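About Ostley Cricket Club

Ostley started with a borrowed bat, a bumpy field behind the feed store and a handful of people who missed the game they grew up with. Emiliano Urrutia had never seen a match before he moved in next door to our first captain, and he's now opened the batting for us more seasons than he'd like to admit!

These days we have almost 40 playing members, two senior sides and a junior group that gets bigger every summer. We play our home games at Robles Park, and the big one is always the Waltomley match, which we lose more often than we win (but the lunch is wonderful).

Dagmar Malý runs junior coaching, and she'll happily start with a child who has never held a ball. Adults are just as welcome - we have spare pads, gloves and helmets in most sizes, so please don't go out and buy anything before your first practice. 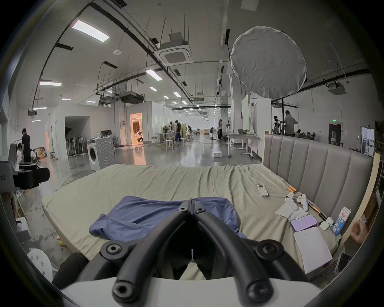 In December we move indoors to the school gym for soft-ball games, and plenty of our members first came along then. Write to Radek Čierny, our club secretary, and he'll tell you when to turn up and where to park.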